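Search stories, recipes, people

Why I Still Walk to Work
212 shares | 18 comments

I moved to Loltau in November with a car that wouldn't start below freezing, so I walked. It was supposed to last a week, until the garage called me back. By the time they did, I'd found the bakery on Vogler Street (the one with the poppy seed rolls, go before eight) and I told them to take their time.

It takes me 70 minutes there and back. My sister thinks I've lost my mind. 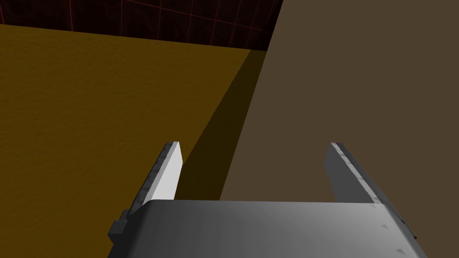
The first few days were miserable, I won't pretend. My boots leaked, my bag was too heavy, and I showed up at my desk with my hair stuck flat to my head. Then I bought decent socks and started carrying my lunch in my coat pocket, and oh, what a difference!

What I like best is the stretch past the old Jomeck mill, where the path drops down to the water and you can't hear the traffic anymore. I've seen a heron there twice. I also met Efe Akinola there, walking the other way with a thermos, and we now say good morning like old neighbors.

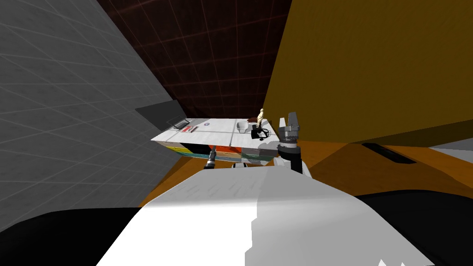 Efe has been at it for years and gave me the only advice I've kept: leave early enough to stop. So I do. I look in windows, I pet dogs, I once helped a woman get a mattress through her front door and was still on time for our Tuesday meeting.

The car is fixed, by the way. It cost me $233 and it's sitting in the driveway under a layer of leaves. I take it out on Sundays for groceries, and last weekend I couldn't remember where I'd put the keys.

18 comments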